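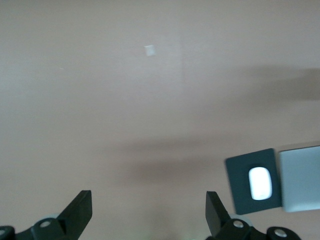
November 27, 2024
Bench 2, Wungate cell. Entry by I. Petridis. Present: E. Galanis, G. Hao (afternoon only).

Purpose: go through the draft bench rules for wrist-camera pick work line by line against the cell as it stands, and decide which rules stay, which get reworded, and which get thrown out. Draft is Despina's from April, with Leonidas's comments in the margin. Nothing in it has been binding so far. It becomes binding for this cell and the Alexiou cell when Despina signs it.

Rule numbers below are the draft's numbers. They will change.

Rule 1. Work surface.
Draft says "matte, single color, no pattern." Keep. The beige surface meets this. Glare off the surface itself is not a problem at the current light level. The faint seam line at the far side is a different matter. The shade shifts slightly across it, and the edge finder will take a shade shift as an object edge if the threshold is set low enough. Draft has nothing on seams. Added: "No seam, joint or fold inside the pick area. Seams outside the pick area are to be marked on the cell drawing." Eftychia wants the pick area defined on the drawing as well, with its own outline, so that the rule can be checked by someone who did not set up the cell. Agreed.

Rule 2. Stray marks.
Draft says "keep surface clean." Too loose to audit. There is a small pale square patch well away from the parts, and the two of us did not agree from the camera view on whether it was paper, tape or a spot of light. That disagreement is enough to fail it under the new wording: "Any mark on the surface that is not listed on the cell drawing is to be removed or listed before a run is started." A reference mark is allowed if it is on the drawing. An unlisted one is not, even if it does no harm to the pick.
Procedure for checking: cover the lamp by hand. If the mark moves or goes away, it is light. If it stays, touch it.

Rule 3. Shadows.
Longest discussion of the day. Draft requires "no shadows in the pick area." Cannot be met with overhead lighting and an arm in the way. There are two soft ones in the wrist view now, one as a band on the right, the other lower down next to the dark part. Both have blurred outlines. Guilan's position is that soft shadows are harmless and only hard-edged ones need a rule. Eftychia's position is that the lower one sits too close to the dark part to be waved through, and that a dark part with a dark smudge beside it loses contrast on exactly the side where the fit needs it.
Wording for now: "No hard-edged shadow in the pick area. Soft shadows are permitted if they do not touch a part outline in the approach view." Guilan accepts this under protest. Measurement method still open. Possible check is a gray-level difference across the part outline, taken at the approach height with the arm stopped. Need a limit value. Not going to pick one out of the air today.

Rule 4. Exposure.
Draft says "avoid saturation." Changed to "No saturated region on a part face that is used for locating." The white oval in the middle of the dark square reads as overexposed, while the dark area around it is well inside range. If the fit uses the outer edges of the square, the oval can saturate and nothing is lost. If anyone switches to locating on the oval, its border will bloom and the center will drift toward whichever side is brighter. So the recipe has to state which feature is used. Added a line to the recipe header: LOCATE ON, free text, mandatory.
Exposure register on this camera is at 400. Guilan tried 695 after lunch and the oval border got visibly worse on the monitor, so back to 400. Value goes in the recipe header too. No one changes it at the bench without writing it down in this book.

Rule 5. Motion during capture.
Draft allows capture on the move "at reduced speed." Reduced from what is not stated. The edges of both flat parts look slightly smeared in the approach view, dark one and light gray one alike. For a coarse look this is acceptable. For the final locate it is not. New wording: "Coarse view may be captured in motion. Final locate is captured with the arm at a standstill and the settle timer expired." Settle timer is a controller parameter and belongs in the recipe. Leonidas commented in the margin that this costs cycle time. Correct, it does.

Rule 6. Part spacing.
Draft is silent. The dark square and the light gray rectangle lie directly against each other. There is no gap for a fingertip between them, so a pinch across the dark square in that direction means pushing the neighbor. The pair is also slightly rotated, so an approach square to the camera axes will meet a corner first.
Added: "Parts presented side by side without clearance are to be treated as one group. Single picks from a group are only allowed along the free edges, and only if the recipe names the free edges." Minimum clearance for non-grouped parts to be set from the finger blade thickness plus a margin. Eftychia to measure the blades with calipers, both of them, at the tip and at the base.

Rule 7. Part fully in view.
Draft says "part visible." Changed to "All four corners visible in the final locate view." The gray rectangle runs out of view on the right. Its left edge is usable for orientation but its length cannot be had from that view, and a grasp center worked out from a partial outline will be wrong. Software should reject this by itself. Check whether the Wornia module does, or whether it quietly closes the outline at the image border. Guilan suspects the second.

Rule 8. Fingers in view.
Draft wanted the fingers masked out completely. Struck. With the fingers open, both black blades show at the bottom of the view, and their squared tips are the quickest check we have that the tooling has not shifted on the wrist. Replace with: "Finger mask excludes the blades from part detection. Tip positions are to be compared with the stored reference at every shift start." Note that the two blades do not sit level in the image, the right one being somewhat lower. Unclear whether that is the camera mount or the fingers. Store the reference only after this has been settled, or the offset gets written in as normal.

Rule 9. Fasteners.
Screw heads on the finger housings can be seen from the wrist camera. Draft asks for a torque check weekly. Keep, and add witness marks in paint so that a turned screw can be noticed between checks. Paint must be non-reflective. The heads already give small highlights and the marks should not add more.

Rule 10. People in the cell.
Not touched today. Despina wants to handle this one herself, together with the Romemside site rules, which take precedence over ours in every case. Until then the existing practice holds: drive power off before any hand goes into the pick area, lockout for anything that needs a tool. The lamp check in Rule 2 and the caliper work in Rule 6 both fall under this. Wrote it into both rules as a cross reference.

Open items
Shadow limit value, Rule 3. Guilan to propose a method, Eftychia to try to break it.
Blade measurements, Rule 6. Eftychia.
Border handling in Wornia, Rule 7. Guilan. Use a part pushed half out of view and log what comes back.
Blade offset, Rule 8. Me. Start with the camera bracket, then the fingers.
Pick area outline and seam on the cell drawing. Me. Drawing number is 536, current issue does not show the surface at all.
Ask Leonidas whether the Alexiou cell has the same lamp. If it does not, Rules 3 and 4 need separate limits.

Marked-up draft is in the cell folder under the drawing number. Old version left in place until Despina has signed the new one.

I.P.

Added later, E.G.: calipers from the drawer read off zero when closed. Blades not measured. Using the set from the Alexiou bench tomorrow.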